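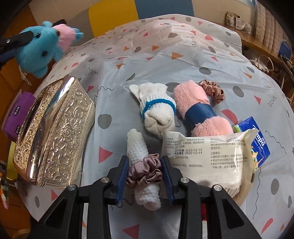 The Roll and the Scrunchie

How a small flat in Skurkcombe gave up folding

By Joelle Majali

I was brought up to fold. My mother folded in thirds, my aunt folded in quarters, and the two of them could keep a disagreement going over a hand towel from Boxing Day until the middle of May. Rolling was for sleeping bags and Swiss rolls. So I arrived at Anqi Fan's flat above the dry cleaner's in Skurkcombe with a certain amount of inherited prejudice, and a bag of towels she had told me to bring "as they come".

They came in a lump. She was very polite about it.

Anqi has been rolling her linen for the best part of six years and teaching other people to do it for two. Her classes are held at her own table, on a wipe-clean cloth with a pattern of dots, squiggles and small triangles in coral pink and orange, which is either cheerful or a headache depending on how you slept. She takes four pupils at a time. There is tea. There is a moment near the start when everyone is asked to describe their airing cupboard, and a retired surveyor from two streets away went rather quiet.

The method won't detain you long. Lay the towel flat, fold the long sides in until it is as wide as your shelf is deep, and roll it up from one end, pulling back slightly with each turn. Any fool can get this far. The trouble comes when you let go and the towel, with all the loyalty of cheap wrapping paper, undoes itself. Shops get round this with ribbon and people at home get round it by shutting the door quickly.

Anqi gets round it with hair accessories. A white knitted towel gets a mauve satin scrunchie round its middle and ends up looking like something handed to you at a spa where you can't afford the lunch. A fuzzy pink one has a dark blue band, with the fluff puffing out at both ends. Socks get a plain blue elastic and are rolled so that the toe makes a knob and the cuffs stick out at the other end like a pair of ears. I said mine looked like a rabbit. She said mine looked like a sock, and to try again.

Why scrunchies? "They were there," she said. She had grown her hair, bought a great many, cut her hair, and been left with a drawer. String leaves a dent in a towel. Rubber bands perish and glue themselves to things. Satin slides on, holds without squeezing, and comes off in one tug with wet hands, which anyone who has stood dripping in a cold bathroom picking at a knot will appreciate. There is a brown one, crinkled and shiny, that she brings out when somebody's towel is behaving badly.

I had assumed there would be a product. There is always a product. A man from Vastholm, the storage people, did once write to her about a set of matching fabric loops at 842 pence the packet, an amount that suggests somebody's calculator had been left to get on with it. She wrote back to say that she had a drawer. They have not been in touch again.

It would be easy to get carried away about all this, and plenty of people do. The house-tidying world is full of those who say that an orderly cupboard has changed their marriage. Anqi makes no such claim, and neither does her husband, who put his head round the door at one point to ask where the clean towels were and was told, with some patience, that he was looking at them.

Nor is the rest of the table a lesson in restraint. She keeps tissues in a silver-toned box embossed all over with flowers and scrolls, the sort of thing you might expect to find on a grand piano, and then has a little blue pocket pack of them a short reach away, along with a packet of wet wipes. I asked whether this was part of the system. She looked at me kindly and said that people spill their tea.

What does rolling do for you, then? You can see what you own, for a start. A stack of folded towels shows you the top one and asks you to take the others on trust, while a shelf of rolls shows you every end. You can pull one out from underneath without bringing down its relations. Colour does some work as well: in Anqi's house mauve is for guests, dark blue is for hair, and the sock elastics are for whoever complains.

Against that, it takes longer. My first towel needed four attempts, and the pile I had brought took up most of the afternoon. Thick bath sheets roll up to the size of a small dog and ought, in her view, to be left folded. She says so quite early in the class, and I saw the surveyor's shoulders drop.

I went home with everything rolled and three borrowed scrunchies. Most of it is still in good order on the second shelf. The bath sheets are folded in thirds, and my aunt has been told they're in quarters.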